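How many demos per task before you train?

tapeline_joe
We're collecting demos for bin handling on the Clominus base. So far 14 for moving a crate off the lower shelf. Lehner wants us to train now, I'd like more. Blue and white crates, stacked in twos, yellow tape on the carpet for the zones.

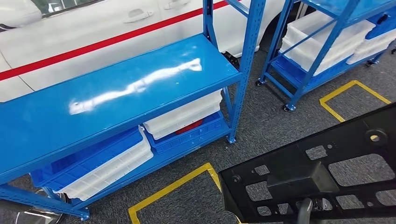 What do you log with each demo?
Joint positions, gripper force, both camera streams, and a pass or fail from the operator.

rkessel
14 is thin. You'll get a policy that only knows one starting spot. Move the base between runs, even by a hand's width.

Adwoa Eshun
Disagree a little. We trained on 12 at Werkska and got something usable, but those were clean. No pauses, no second tries. I'd throw out the bad ones before recording more.

rkessel
I keep the second tries. If it never sees a recovery it can't do one. We cut ours in October and regretted it.

Adwoa Eshun
Keep them, but label them. Mixed in with no label they just teach it to hesitate.

tapeline_joe
OK, labels it is. Other question — hand contact. The wrist view is mostly fingers once it closes on a part, so I don't know how much the model gets out of it. 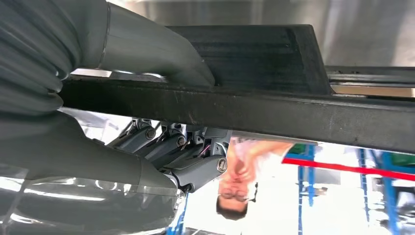 Wrist camera, finger on the black block

rkessel
I'd still keep that stream. Contact is the one thing the head view misses.

Adwoa Eshun
Try training once with it and once without. On the Cloltby set it took us 2 days and settled the argument.

tapeline_joe
Will do. Recording 4 more crate runs first, with the base moved.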